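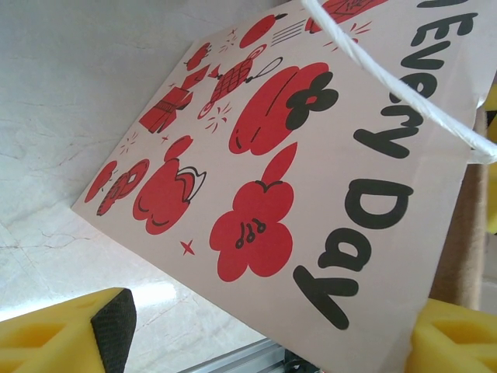 What happens to the textbooks I send in if you can't pay for them?

We find them a home where we can. Older editions go to our reading shelf or to one of the schools we work with, and if you'd like your book back instead, just tick the return box on your packing slip and we'll mail it to you.

Home | Sell Books | Buy Books | About Us | Help

About Stenimau Books

Stenimau began in a spare bedroom, with Yoshinori Sekiguchi and a very tall stack of chemistry books left over from his college days. The campus store had offered him almost nothing for them (one was still in its shrink wrap!), so he sold them to other students himself, and before long his neighbors on Luangrath Street were bringing him theirs too.

These days there are six of us, and we keep 4000 titles on the shelves, mostly nursing, history, math and religion, plus a corner of language workbooks that Yoshinori can't seem to stop buying. 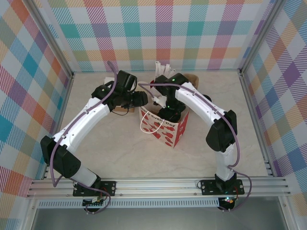 We still open every parcel by hand and page through each book before we settle on a price, looking for missing pages, heavy highlighting and access codes that have already been used. It's slow going in February, when everybody drops a class at once, but we do try to get your payment out within 10 days, and if we're running behind we'll write and tell you so.

Come and say hello at the counter if you're nearby. We're there until 6 in the evening, and we love to talk about books.

Related pages
How we grade used books
Packing tips for heavy textbooks
Selling teacher editions
Our Pollevari pickup point

This site uses cookies to remember your book list. Accept | Settings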